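団地だより 住まいの欄
内窓を付けるか、カーテンを替えるか 寒さ対策の相談から

春の号なのに寒さの話かと思われるかもしれませんが、内窓の工事は秋に申し込みが集中します。昨年は十月に見積もりを頼んだ方の多くが、年明けまで待つことになりました。四月のうちに考え始めれば、夏前には工事が終わります。冬の間に住まいの相談窓口へ寄せられた話をもとに、窓まわりの寒さについてまとめます。

相談でいちばん多かったのは、暖房をつけても足元が冷えるという話です。次が結露、その次が「窓のそばに座っていられない」でした。三つとも原因はだいたい同じで、窓の表面が冷たいことにあります。室内の暖かい空気が冷えたガラスに触れると、重くなって下に流れます。これが床を伝って部屋の中ほどまで届きます。すき間風だと思って目張りをしても収まらないときは、この流れを疑ってください。

見分け方は簡単です。風のない夜に、窓の下の床に近いところへ細く切ったティッシュを垂らします。窓枠の合わせ目でだけ揺れるなら、すき間風です。窓の幅いっぱい、どこでもゆるく揺れるなら、ガラスで冷えた空気が降りています。前者はパッキンや戸車の調整で直ることが多く、費用もあまりかかりません。後者は窓そのものか、窓を覆うものを考えることになります。

まず戸車の話をします。築年数のある棟では、戸車がすり減って障子が傾き、クレセント錠をかけても上の角に細いすき間が残っている例が目立ちます。障子の下の側面にある調整ねじをドライバーで少しずつ回し、閉めたときに縦枠と平行になるところで止めます。片側だけを大きく回すと、今度は反対の角が開きます。回しても高さが変わらないときは戸車の交換です。型番は障子を外さないと読めないことが多いので、重いガラスの場合は無理をせず業者に頼んでください。

次にカーテンです。厚手のものに替えても効かないという声がありましたが、伺ってみると、裾が床から十センチほど浮いていました。これでは冷えた空気が裾の下からそのまま出てきます。掃き出し窓なら床に触れるくらい、腰高窓なら窓枠の下から二十センチは長くするのが目安です。上のすき間も同じくらい大事で、レールの上に覆いを付けるだけで空気の回り方が変わります。覆いは板でも、布を折って載せたものでもかまいません。横は、カーテンの端を壁側へ折り返して留めます。

ただし、カーテンで覆うほど、ガラスの結露は増えます。ガラスが部屋の暖かさから切り離されて、さらに冷えるからです。朝はカーテンを全部開け、下枠の水を拭き取ってください。ここを怠ると、カーテンの裏と窓下の壁紙にかびが出ます。三号棟では、冬の終わりにカーテンを外してみたら裾の裏が黒くなっていたという方が何人かいました。寝室は特に、寝ている間の湿気がたまるので気をつけてください。

内窓は、今ある窓の内側にもう一つ窓を付ける工事です。外側の窓は共用部分の扱いになるので、勝手に交換することはできません。内窓は室内側の工事なので、管理組合に届けを出せば付けられます。届けの用紙は管理事務所にあり、工事の二週間前までに出すことになっています。図面の添付が必要で、これは業者が見積もりのときに作ってくれます。

付けるときに問題になるのは、窓枠の奥行きです。内窓には一般に七センチほどの奥行きが要ります。足りない場合は「ふかし枠」という部材で手前に広げますが、そのぶん部屋の側に出っ張ります。カーテンレールを枠の内側に付けているお宅では、レールを外して壁に付け直す工事も加わります。見積もりに入っているか、必ず確かめてください。相談に来た方のうちお二人は、これが別料金でした。

もう一つ、開け閉めの手間が倍になります。洗濯物を干しに一日に何度も出る窓では、思ったより面倒だという感想がありました。全部の窓に付ける必要はありません。長くいる部屋の、いちばん大きな窓から始めて、一冬過ごしてから次を決めるのがよいと思います。

前号で紹介したタルシジオ・プラドさんの講座「窓と部屋の温度」は、集会室で月曜の夜に開かれ、建物の外からも参加がありました。プラドさんは建築設備の仕事を長くされていて、講座では窓の面積と壁の仕上げの関係を中心に話されました。タイルの壁は触ると冷たく感じますが、それは手の熱を速く奪うためで、室温が同じなら表面の温度が木やコルクより低いわけではない、という説明が印象に残っています。外に面した壁で断熱材が入っていない場合は別で、そのときは仕上げが何であっても冷えます。

質問の時間には、窓の横に絵を掛けてよいかという話も出ました。外に面した壁では額の裏に空気がたまって冷え、湿気がこもります。額の下の角に小さなゴムかフェルトを貼り、壁から一センチほど浮かせると違うそうです。絵が紙の場合は、冬の間だけ部屋の内側の壁へ移すのが確実です。

窓と絵のある部屋(コンピューターで描いたもの)

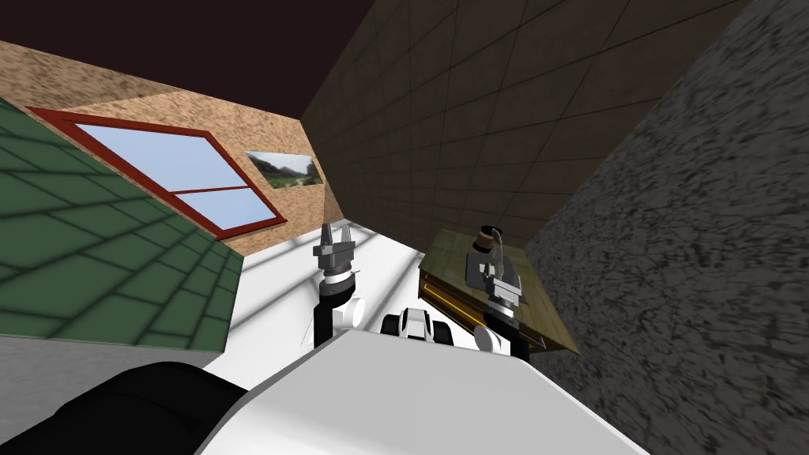
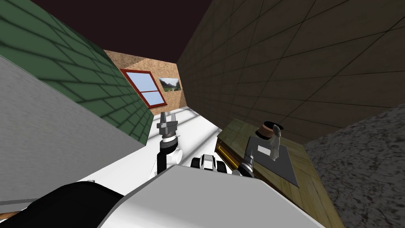 費用についても触れておきます。内窓の値段は、ガラスの種類と窓の大きさでほぼ決まります。単板ガラスの内窓は安く済みますが、寒さへの効果を求めるなら複層ガラスをお勧めします。音だけが気になる場合は、外の窓と厚さの違う単板ガラスで足りることもあります。補助の制度は年度ごとに条件が変わり、工事の前に申請が必要なものと、終わってから出すものがあります。契約書に判を押す前に、どちらなのかを業者に書面で示してもらってください。登録のない業者の工事は対象にならないことがあります。

工事まで考えていない方には、窓ガラスに貼る気泡シートがあります。見た目は変わりますが、北側の納戸や浴室の前など、外を見ない窓なら困りません。網入りガラスと複層ガラスに貼ると、熱で割れるおそれがあるので、シートの注意書きを先に読んでください。当団地では階段側の小窓に網入りが使われています。細い金属の線が入っているかどうかで見分けられます。

結露を減らすには、換気も欠かせません。浴室と台所の換気扇だけでなく、居室の壁にある丸い給気口を開けておいてください。寒いからとふさいでいるお宅がかなりあります。ふさぐと湿気の逃げ場がなくなり、玄関の扉も重くなります。フィルターが詰まっている場合は水洗いで落ちますが、数年使ったものは取り替えたほうが早いです。管理事務所で取り寄せができます。

加湿器を使う方は、湿度計を窓際ではなく部屋の中ほどに置いてください。窓際は温度が低いため高めの数字が出て、加減を誤ります。冬の目安は四〇から五〇パーセントです。石油やガスのファンヒーターは燃えるときに水蒸気を出すので、加湿器と一緒に使えば結露はまず避けられません。

窓まわりの道具の貸し出しについてのお知らせです。管理事務所に、戸車調整用の長いドライバー、湿度計、表面の温度を測る温度計を置いています。借りられるのは三日間です。温度計は一台しかないので、使い終わったら早めに返してください。測るときは、日の当たっていない時間に、ガラスの中央と下枠、隣の壁の三か所を測っておくと、相談のときに話が早くなります。

内窓の見積もりをまとめて頼みたいという希望が一号棟から出ています。同じ間取りの部屋がそろえば、採寸や搬入の手間が減り、いくらか安くなる見込みです。加わりたい方は、部屋番号と、付けたい窓の場所を書いた紙を管理事務所の受付箱に入れてください。業者が決まりしだい、掲示板と次号でお知らせします。見積もりを取った後で断ってもかまいません。

次号の住まいの欄では、夏に向けて西日のよけ方を取り上げます。ベランダの手すりにすだれを結ぶときの決まりについて、質問のある方は今月中に事務所までお寄せください。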